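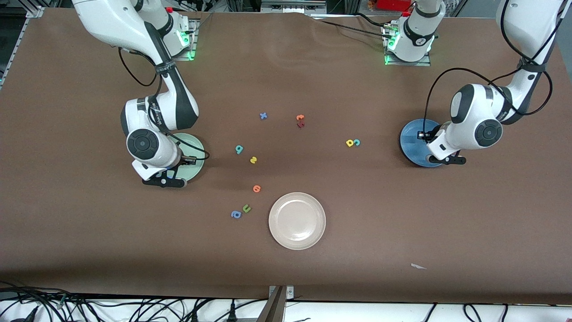

Foam letters, numbers and three round plates on the table.

Kettles and hard water: what has changed in the Panix range

We get more letters about limescale than about any other subject, and most of them come from readers in Namley and the villages to the east of it, where the water is very hard. The new Panix kettles went on sale on 18th January, and we have been using both models in the test kitchen. These notes cover what is different from the old range and what owners of the older kettles can do in the meantime.

There are 2 models. The smaller one holds a litre and is meant for one or two people. The larger holds 1.7 litres and has a wider base, so check your worktop if space is tight. Both have a concealed element under a flat steel floor, a lid that lifts right off, and a mesh filter behind the spout that pulls out from the top. On the old kettles the filter was clipped in from the inside and you needed small hands to get at it. Several of you wrote to say you had given up and poured through a tea strainer.

The lid is the best thing about the new design. With it off you can get a hand and a cloth into the whole of the kettle, including the shoulder where scale tends to collect. It does mean there is a loose part to put down somewhere, and the lid gets hot. The knob stays cool enough to hold.

Both models switch off quickly once the water boils. The old range would carry on for some time if the lid was not pushed fully home, and the new one will not start at all unless the lid is seated. You feel a click. If you don't feel it, turn the lid a little to the left and press again.

Noise is much the same as before. The larger kettle is louder than the smaller one when it is half full, and neither is what we would call quiet.

The water gauge is on the side away from the handle, which suits right-handed and left-handed users equally but is awkward at a low tap. The markings are in cups and litres. The lowest mark is two cups, and the instructions say not to boil less than this.

Descaling

The booklet recommends descaling once a month in hard water areas and every 4 months elsewhere. In Namley we would keep to the shorter time. You can use a bought descaler or citric acid from the baking shelf. For the larger kettle, fill to the halfway mark, boil, switch off at the wall, add two level tablespoons of citric acid and leave it for twenty minutes. Add the powder slowly as it will fizz. Pour away, rinse three times, then boil a full kettle of fresh water and throw that away too.

Vinegar works but the smell stays in the filter for days. If you have only vinegar in the house, take the filter out first and soak it separately in warm water with a drop of washing-up liquid.

Do not scrape the floor of the kettle with a knife or a scouring pad. Scratches give the scale something to hold on to, and damage of this sort is not covered by the guarantee.

Spare parts

Du Plessis in Letulum is stocking filters and lids for the new range and still has filters for the old one. They had 51 of the old type left when we rang, and the maker does not plan to produce any more — so if you mean to keep your present kettle going, it would be sensible to buy a spare now. The new filter will not fit the old spout. We tried.

Old kettles can be left at the Letulum shop for recycling whether or not you are buying a new one. Please empty them first and bring the base and lead as well. The shop took in almost 1,000 small appliances last year, kettles and toasters for the most part.

The March issue will look at slow cookers. If you have one with a lid that no longer fits, or a crock you have had trouble replacing, write to us at the usual address and include the model number from the underside.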